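Home | Talks | Workshops | About | Contact
Filed under: Speaker notes, Home cooking

One Small Pan – notes for the Ilbridge library evening, 31 Oct 2018

Say hello, thank Natália Barros for having me back, and wait for the folks at the rear to find chairs. Remind everyone that the recipe sheets are by the door and that they can take two if they have a neighbor who cooks.

Start with the kitchen in Worville. When I moved in there I had one drawer, one shelf and a single saucepan with a lid, and I cooked that way for the better part of a year before I bought anything else. I thought I'd hate it. I was happier at the stove that winter than I've been in some much bigger kitchens since – and I ate a lot of peppers, which I'll get to.

Ask for a show of hands: who owns a pan they haven't touched since April? (Let them laugh, there are always plenty.) Then talk about size. A small straight-sided saucepan will do rice, soup for a couple of people, stewed fruit, an egg, oatmeal. I like a nonstick inside for the fruit, and I like a handle with a hole at the end so it can hang up out of the way.
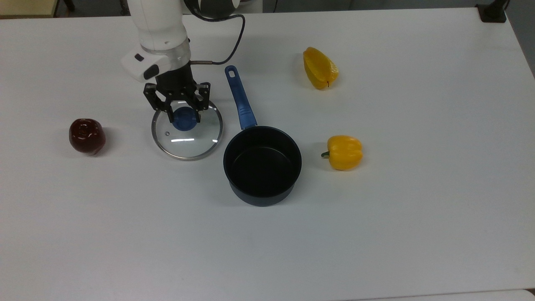
Now the lid, and take your time over it, people always have questions about lids. I'm fond of glass. You can look in on your rice without letting all the steam out, and I am a terrible one for peeking. A little vent hole helps keep things from rattling and spitting, but you still want to turn the heat down once it's bubbling. Tell them about Solange Baudry's kitchen, where the lids live in a dish rack and the pans hang, and she never has to hunt for either one.

Peppers next. Yellow ones are my favorite for this, sweet and not too watery. Slice them thin, put them in with a spoonful of oil and a pinch of salt, lid on, low heat, 15 minutes. Stir once or twice. They should slump. If they're catching on the bottom, a splash of water sorts it out.

Then apple, same pan, quick wash in between. Peel or don't, I go back and forth. Chop it small, add a knob of butter, and give it up to 13 minutes depending on the apple. Good on toast, good on oatmeal, very good cold out of the bowl at ten at night.

Pause for water here. Questions if there are any – if not, go on to washing up and storing, soft sponge only on the nonstick.

Previous talk | Next talk | Back to all notes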